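Progress note on the Marras refurbishment grant, Sep 29, 2021

Prepared by Lizelle Mofokeng for Tullio Galli, Flivumside

We have now received 46 desktop towers from Ladosska. Of these, 14 have been opened, checked and cleaned. The work is slower than we planned in June, mainly through time spent on drives and cabling. Each tower is laid on its side with the cover off, so the drive bays, board and power supply can be reached from above.
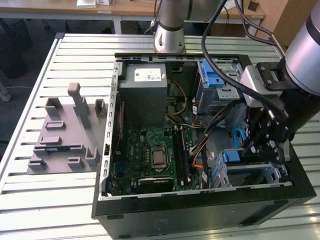 *Opened tower on the slotted worktable, with motherboard, power supply and cables exposed.*

Manuela Valentini keeps the parts log. It records the case condition, the power supply label, the memory fitted and whether a drive was present. Scuffs on the front panels are noted but not treated, as the receiving schools have said they do not mind them.

Spending on consumables stands at 300 euros, mostly thermal paste, screws and replacement data cables. We do not expect to ask for more under this heading.

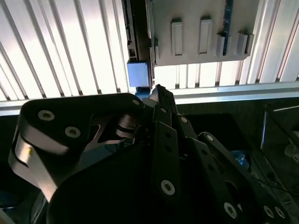 The remaining towers are in storage at Grarnevcombe and will be brought over in 2 deliveries. Annunziata Vitale has agreed the dates with the driver. Any tower with a damaged board will be stripped for memory and power supplies, and the rest of it sent for metal recycling.

Still open: a decision from you on whether drives should be wiped or replaced. Manuela Carbone needs this before the next batch is started.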